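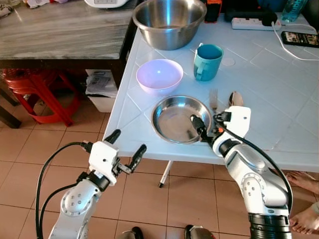

Kelly Lockwood has lived with the same handful of dishes for so long that she talks about them the way other people talk about cousins. She writes about small kitchens and everyday housekeeping from her home in Naldale, and when I asked whether I could come over and talk to her about how a person decides what to keep, she said yes before I had finished the question. We got onto the subject of her plastic table almost at once. It is white, with a raised grid of squares molded into the top, and it is where she likes to sort things. There is a shallow stainless steel dish she uses for nearly everything, a pink bowl, a teal mug, and a big steel mixing bowl at the back that she says she would save from a fire.

"I like a table I don't have to be careful of," she told me. "My mother had a lovely polished one, and we were all terrified of it. You couldn't put a glass down without somebody running over with a cloth. I wanted one where you could bang a bowl down and get on with your dinner."

Kelly grew up in a house with a great many dishes. Her grandmother had left behind a full dinner service, and by Kelly's memory it came out twice a year and was washed by hand both times, with all the children lined up holding towels. When her mother moved to a smaller place, the family finally went through the cupboards, and Kelly wrote down every piece as it was wrapped. The list came to 215.

"I still have the list," she said. "I have the list and I don't have the dishes, and I can tell you I look at the list more than I ever would have looked at the dishes. My cousin Ebony took the gravy boat and the big platter, and she uses them, so I get to see them at Christmas. The rest went to people who wanted them."

That week of wrapping and carrying, in the heat of August, is what started her writing. Her first piece was a letter to the Trevaskis, the neighborhood newsletter, about what she called eating off what you own. She expected a note or two back. The editor, Liesbeth Vermeulen, ended up forwarding her 97 replies, a good many of them several pages long, and quite a few with drawings of cupboards.

I asked what people wanted to know, and she laughed and poured us both more coffee.

"Oh, they want permission! They want somebody to say it's all right to have one good bowl and use it for salad and for pancake batter and for soaking beans. Well, it is all right. I've been doing it for years. And they want to know about steel, because so many of us have a cupboard of chipped things and we're tired of it."

Steel is a subject she can stay on for quite a while, and I was happy to let her. She likes that it doesn't chip and that it stacks close. She likes the sound of it, too – there is a certain clatter when a plate goes back on the pile that she associates with supper being over and everyone being in a decent mood. She is less fond of the water spots, and she has tried just about every cure for them that readers have sent in.

"Vinegar, lemon, half a potato, which I did not enjoy," she said. "What works for me is drying the thing right away with a proper towel. I hold it up by the rim and tilt it toward the window and I can see straight off what I missed. It takes a few seconds a plate. I used to let everything drip in the rack overnight and then wonder why it looked tired in the morning." 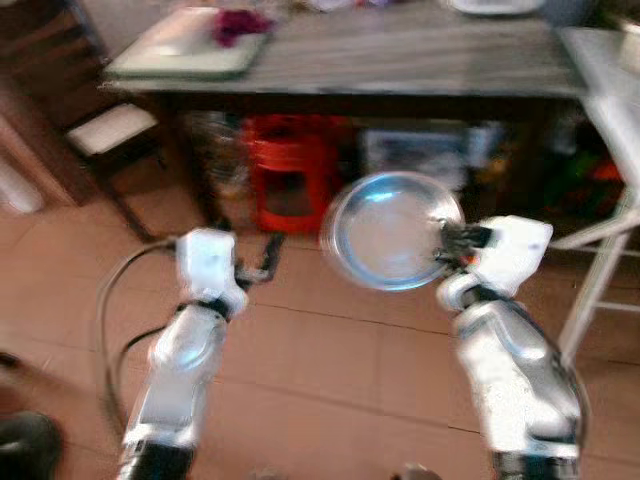 The towel matters, in her view, more than anything you might put on it. She buys plain cotton, washes it hot, and skips the fabric softener, which she says leaves a film that ends up on your plates. Bright colors are best, so that you can find the thing when you have put it down somewhere silly. Her friend Ngaio Prendergast once gave her a set of beautiful linen ones with birds on them, and they have been hanging on the back of a door ever since, quite dry.

We talked for a long time about where things ought to live. Kelly doesn't believe in a perfect cupboard, and she gets a little impatient with the kind of article that tells you to buy matching baskets. Her own habit is to keep whatever she uses every day out within reach, and to let the space under a table do some honest work.

"People are funny about under the table," she said. "They think it has to be bare. I say if you've got a stool that tucks in there, tuck it in, and if there's a box of odds and ends next to it, fine, so long as you can still get your knees under when you sit down. Put the heavy things at the back. And pull it all out now and then and sweep, for goodness' sake."

She has a rule about trays as well. Anything small that tends to wander – clips, spoons that don't match, the cloth you've just been using – goes on a tray with a bit of an edge to it, and when you need the table, you lift the whole lot off in one go. She picked that up from Ewan Quinlan, who taught the evening cooking class she took when she first moved to Naldale. The class had nine people in it and one very short counter.

"Ewan would say, 'Clear as you go, and if you can't clear, then carry,' and he'd hand somebody a tray. I must have carried that tray for most of the first term. I didn't mind a bit. I learned more about kitchens from carrying it than I did from the sauces, and my sauces are still nothing to write home about."

Her advice for anyone just starting out is modest. She suggests five things to eat from and cook with before you buy any more: a plate, a bowl, a mug, a wide shallow dish, and the largest mixing bowl you can find room for. Live with those for a month, she says, and see what you keep reaching for and can't find. In her case it was a second mug, for when somebody came by.

Somebody often does come by. While I was there the phone rang twice, and the second call was Ebony, asking how long you can leave beans to soak. Kelly told her overnight was plenty, and then the two of them went on for a while about the gravy boat, and I finished my coffee.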